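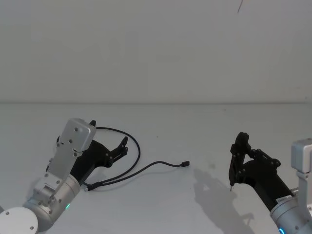

## Thin black USB cable keeps its bends - how do I get it straight again?

**Rekha Sachdeva**
May 13, 2018

I have a thin black USB cable that I use between a Gresix hub and a small drive. It has been in a drawer since February, wound up tight with a rubber band. Now that I want to use it on the desk again, it won't lie flat. It keeps going back to the shape it had in the drawer.

The cable still works. I copied 55 files to the drive last night and all of them opened. My problem is that it pushes against the drive and turns it sideways, and one end lifts off the desk. I tried winding it the other way, and I left it under a dictionary for two days. The middle got a little better. The part next to the plug didn't change at all. Held upright, the cable goes up nearly straight and then bends over just before the plug.

I'd like to know if it can be straightened without hurting the wires, and how to store it afterward.

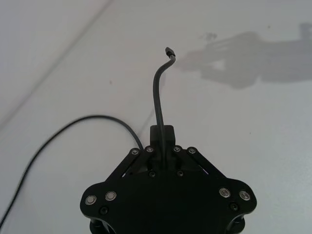

**Pushpa Gautam**

Leave the part by the plug alone. The wires are joined to the plug there and that is where thin cables usually fail. If you bend it back hard the other way you are only bending the same spot twice.

For the rest of the cable, warmth works better than weight. What I do:

1. Unplug both ends.
2. Put the cable in a zip bag, press the air out, and close it with the plugs inside so nothing gets damp.
3. Lay the bag in warm tap water for a few minutes. Not boiling, and no hair dryer.
4. Take the cable out and run it through your fingers from one end to the other, gently. Don't pull on the plugs.
5. Hang it over a door or a hook overnight.

It may take two or three rounds. Some bend will probably stay, depends on the jacket.

**Rekha Sachdeva**

Thank you. I can do the water tonight. There is also a small loop with a kink in it that stays on the table when I lift the middle of the cable. The rest of it makes a wide curve and I don't mind that. Should I pull the loop out?

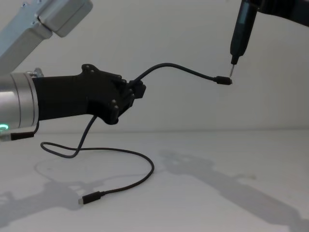
## More replies

**Uniyal**

just buy a new one, they are cheap

**Pushpa Gautam**

Don't pull a loop tight, Rekha. That turns a loop into a crease. Put one finger inside it, let go of one plug so that end can turn freely, and roll the cable between finger and thumb until the loop opens. Then do the warm water.

If the drive drops out when you touch that spot later on, stop using the cable. A new one makes sense then, so Uniyal has a point there.

**Tirik**

On storage: no rubber bands. I use the Listetti boxes, the flat ones with 9 compartments, one cable in each. Coil it loosely, wider than your palm, and turn the cable a little with each pass so the coil lies flat. A strip of Velcro is enough to hold it - don't wrap the cable around itself.

I also leave the last couple of inches at each plug out of the coil. My own cables have stayed pretty straight that way, though I haven't tried it with one that was already bent.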